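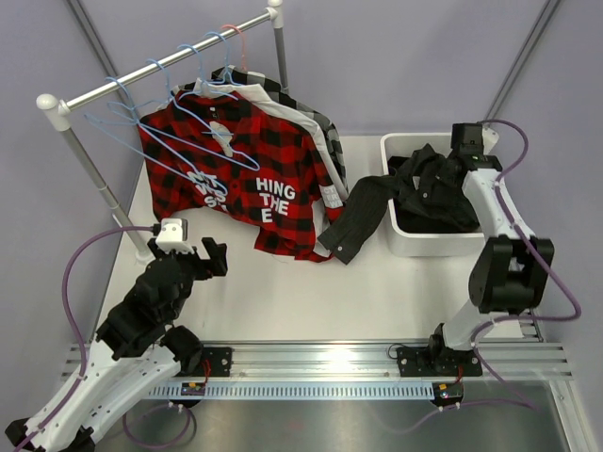
Clothes rack with garments and a spare blue hanger.

Adton Clothing Library: June report to the Miltell Fund

Loans reached 308 this quarter, up from 190, and almost all of them came back. The Plalldale branch opened on time, if we agree to forget the first date we gave you. Interview jackets remain our most borrowed item. The mustard waistcoat has yet to find its public.

Spending stands at $856 over budget, mostly dry cleaning. We have asked Rodrigues Laundry for a better rate and received a calendar.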